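15 Jun 2020

Up before six and on the road by half past. Cold for June and the verges soaked. I took the back way round Teturthorpe to miss the roadworks, then found they had moved them to the back way, so I sat at temporary lights for a good while with the window down listening to a chiffchaff.

The main job was the parish registers. I have been putting the burials on the computer since March, and this morning I passed the end of the second book. That makes 1,019 entries. The first book had 598 and I thought that was a lot at the time. The handwriting gets better after the old rector dies and a man called Drummond takes over. He writes a round, upright hand and always gives the age, and sometimes the trade as well. Carter, thatcher, ratcatcher. He also spelt the same family three ways on one page, and I have kept all three, with a note.

There is a gap of 16 weeks in one winter with no burials at all. I can't believe nobody died. Either a leaf is gone or he was ill and it never got written up. I looked at the stitching with the lamp and couldn't tell. I'll write to the record office and ask whether the bishop's copy has it, although they are shut to visitors and slow with letters at the moment.

Signe Midtbø rang at eleven. She is still looking for her great-grandmother's brother, who came over on a timber boat and is meant to have been buried here. I had nothing under Midtbø but went through the M's again while she was on the line. Then she said he might have been put down under the farm he came from, so we started on that and got nowhere either. There is one entry, "a Norway man, name not known", with the age left blank, and I read it to her. She was quiet for a bit and asked me to send a copy. I have done that.

Lunch was cheese and the last of the rhubarb. Walked up to the churchyard afterwards to check two stones against the book. One has lost its face completely. The other is where the plan says, behind the yew, and the date on it is a year later than Drummond has it. I believe the stone less than I believe him - stones were often cut years afterwards - but I've noted both.

Rain from three. Backed everything up to the second drive and put the drive in the biscuit tin upstairs. The old machine has been slow at saving and I have been reading about memory and what goes where before I spend any money.

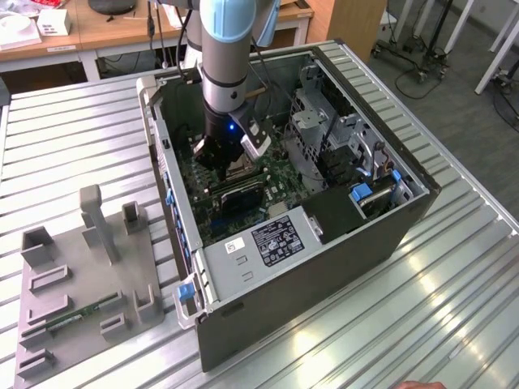
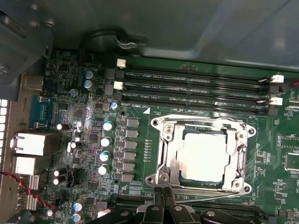

A desktop computer with the side off, and the memory slots on a green board.

Beans want tying in tomorrow if it dries up. Must also ring about the boiler. Started the third book after supper, only the first page, and the ink is very faint.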